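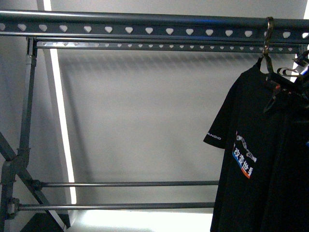
Wo können Beschäftigte und Gäste ihre Garderobe während des Aufenthalts aufhängen?

Für Oberbekleidung stehen im Haus Pokdale die Garderobenständer im Erdgeschoss und im ersten Obergeschoss zur Verfügung. Die Nutzung ist kostenfrei und ohne Anmeldung möglich.

Welche Kleidungsstücke dürfen auf die Ständer gehängt werden?

Zulässig sind Hemden, T-Shirts, Blusen, leichte Jacken und Dienstkleidung. Nasse Mäntel sind im Trockenraum abzugeben. Taschen, Rucksäcke und Schirme dürfen nicht an die Querstreben gehängt werden.

Wie ist ein T-Shirt richtig aufzuhängen?

Der Bügel wird von unten durch den Saum eingeführt, damit der Halsausschnitt nicht ausleiert. Die Schulternähte liegen auf den Bügelarmen auf, der Haken wird über die obere Stange gelegt. Anschließend ist der Stoff an den Seiten glatt zu ziehen.

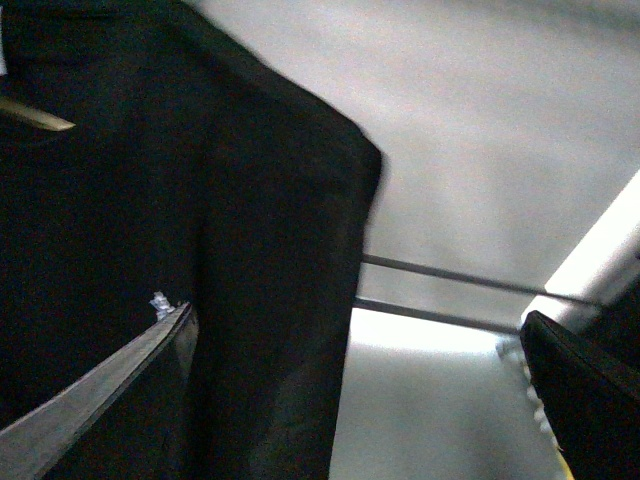
Schwarzes Kleidungsstück am Garderobenständer

Wie viele Teile dürfen auf einen Bügel?

Je Bügel ist ein Kleidungsstück vorgesehen. Eine Ausnahme gilt für zusammengehörige Dienstkleidung; in diesem Fall sind höchstens 2 Teile gestattet.

Dürfen eigene Bügel verwendet werden?

Eigene Bügel sind erlaubt, sofern sie mit dem Namen gekennzeichnet sind. Hauseigene Bügel der Firma Skestetti verbleiben am Ständer. Für den Verlust privater Bügel wird kein Ersatz geleistet.

Wie hoch darf ein Ständer belastet werden?

Die zulässige Gesamtlast beträgt 50 kg bei gleichmäßiger Verteilung. Ein Verschieben beladener Ständer ist zu unterlassen. Gelockerte Verbindungsstücke sind der Hausverwaltung umgehend zu melden.

Was geschieht mit zurückgelassener Kleidung?

Die Ständer werden täglich nach 20 Uhr geräumt. Fundstücke werden 6 Wochen in der Fundstelle, Eingang Charvát, aufbewahrt und danach an die Kleiderausgabe weitergegeben. Bei der Abholung ist das Kleidungsstück mit Farbe, Größe und Hersteller zu beschreiben. Die Aushändigung wird schriftlich bestätigt.

Kann ein Ständer für Veranstaltungen reserviert werden?

Reservierungen nimmt Frau Tomomi Fujimoto, Hausverwaltung, entgegen. Anzugeben sind Raum, Uhrzeit und voraussichtliche Personenzahl. Im Juli ist die Ausleihe wegen der Bestandsprüfung nicht möglich.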